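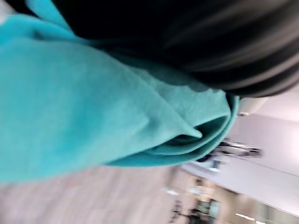

Re: Zollia trial paper: correction or retraction?

Posted 17 Jul 2025 by Rezaul Bandara
Filed under: Publishing Ethics / List Archive
Search this list... Go

On the Zollia feeding paper, the earlier message said:

> The journal has posted a correction to Table 2. I think that
> settles it. The authors were open about the mistake, and the
> conclusions are said to be unaffected. Can we move on?

I'd like to, but I read the correction. It changes the number of animals from 568 to 180 and leaves every percentage in the paper exactly as it was. Those are very loyal percentages.

The authors' note blames "a formatting issue." I have had formatting issues. Mostly they put my page numbers in the wrong font. They have yet to eat 388 rats.

I wrote to the editor in April asking for the raw data and got a polite reply saying my concerns had been passed to the authors, who presumably found them concerning. The Drarkbridge group asked too and received a spreadsheet with the column headings removed.

Meanwhile Tunen is still quoting the original figure in its brochure, and the paper has been downloaded about 3,000 times, mostly, I suspect, by people on this list.

If anyone has the supplementary file from before the correction, please send it to me off-list. Soylu's copy won't open.

Rezaul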